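Zemex Support - Perception and Tooling
Ticket: Right gripper pose drifts when the gripper goes under the shelf
Product: Miliner tracking and recording package
Component: pose estimator, right hand stream
Status: Resolved, pending release
Reported by: Fiadzo, data tools group

Original report

We record shelf tasks with two hand-held grippers and a head camera, all going into one Miliner session. Since we moved to the January build, the right gripper pose is wrong in a lot of our episodes. It starts fine. When the gripper reaches under the upper shelf to place or pick a cup, the estimated position starts sliding toward the operator. After the hand comes back out, the estimate either jumps to the correct place or stays off until the end of the episode.

The left gripper is fine in every episode where it stays out in front of the table. We did a short test with the hands swapped and then the left one drifted, so we don't think it is one bad unit.

Steps to reproduce:
Start a session with both grippers and the head camera.
Run the static calibration as usual.
Reach under the shelf with either gripper, stay there a few seconds, come back out.
Open the episode in the viewer and turn on the pose overlay.

Expected: the overlay follows the gripper the whole time.
Seen: in 17 of 18 episodes the overlay leaves the gripper while it is under the shelf.
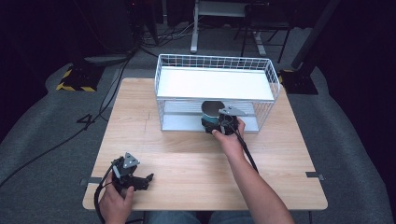 We tried the following before opening this ticket. Restarting the session between episodes made no difference. Recalibrating made no difference. Lowering the recording rate made it slightly worse. Going back to the previous build fixes it, but that build doesn't write the jaw width channel and we need that for training, so we can't stay there.

Log lines from one of the bad episodes:

pose_right: visual update rejected, inliers below threshold
pose_right: falling back to inertial only
pose_right: visual update accepted, correction applied
pose_right: correction exceeds limit, clamped

The last line repeats until the end of the file.

Support, first response

Thanks for the log lines. The sequence is clear enough to narrow this down. The estimator for each gripper uses that gripper's own camera plus the inertial data. When too few image features agree with the map, the visual update is dropped and only the inertial data is used. That is fine for a fraction of a second. For a few seconds it will drift, and the drift you describe is about what we would expect.

So there are two separate questions. Why is the visual update rejected under the shelf, and why doesn't the estimate recover afterward?

Please send:
1. The raw gripper camera stream for one bad episode.
2. The config file saved with the session (session.conf, not the default one).
3. A short recording with the gripper held over the bare tabletop, jaws open, nothing grasped.

Item 3 lets us check the finger mask. The mask tells the feature tracker to ignore the part of the view covered by the gripper's own fingers. If it is too small, the tracker picks up points on the fingers, and those points don't move when the gripper moves.

Fiadzo, reply

Files uploaded. The config is unchanged from the one the installer wrote. For item 3 the gripper was over the table with part of the cup and part of the shelf at the edges of the view.

I also dumped the tracked features for that clip. Plenty of them are on the wood grain, which I assume is good. But there is a cluster along the edges of the pads and on the small holes in the top strip of each pad, and those stay fixed in image coordinates.

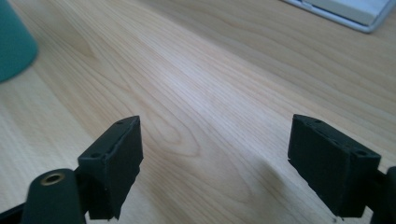 Drirnarard: we hit the same thing on our setup and it was the mask for us too. The January installer writes a mask for the older, shorter pads. Check the line finger_mask in session.conf. If it says v1, the tips of the newer pads are not covered. We only noticed on tasks with a lot of plain surface in view, because on a cluttered table the background points outvote the ones on the fingers.

Support, second response

Confirmed, and thank you for adding that. The uploaded config has finger_mask = v1. With that mask, 12 of the tracked points in the open-jaw clip sit on the pads. Over the open table they are a small share of the total and get thrown out as outliers. Under the shelf there is less light and less of the tabletop in view, so the pad points make up most of what is left. They agree with each other, the tracker says the gripper has not moved, the inertial data says it has, and the update is rejected.

The failure to recover is a second bug. Corrections are clamped to a maximum size per update, and in the January build the clamp also resets the covariance. After one large correction the filter is too sure of itself and won't accept the rest. That one is ours and can't be fixed from the config.

Workaround for now:
Set finger_mask = v2 in session.conf.
Set correction_limit = off.
Restart the recorder. Reloading the config in the viewer is not enough - the mask is read only at startup.

With the limit off you may see a single visible jump in the overlay after a long occlusion. For training data we suggest running the offline smoother afterward. It uses the frames on both sides of the gap and removes the jump.

Old episodes don't need to be recorded again if you kept the raw streams. Run the reprocess tool with the new mask on the session folder. It writes a new pose file next to the old one and does not overwrite anything.

Fiadzo, reply

Changed both settings, restarted, and started a new session with a different cup. Same table, same shelf. 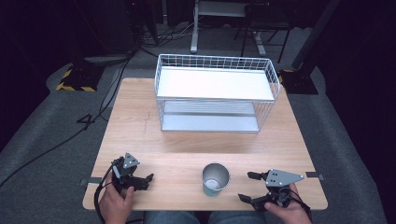 Retest session, metal cup in front of the shelf, both grippers at the near edge of the table.

Results with the new settings: no drift under the shelf in this session. The overlay jumped in 2 episodes when the hand came back out, and the smoother cleaned up both. Jaw width is still being written.

Reprocessing the old episodes also worked, except for one where the raw stream stops early. We will drop that one.

One request. Could the recorder print a warning at startup if the mask version doesn't match the pad version? The pad version is already in the gripper's device info, so the recorder has both values.

Support, closing note

Warning on mask mismatch has been added to the recorder and will be in the next release, along with the covariance fix. Once you update, please set correction_limit back to its default. Ticket stays in pending until the release is out, then closes automatically.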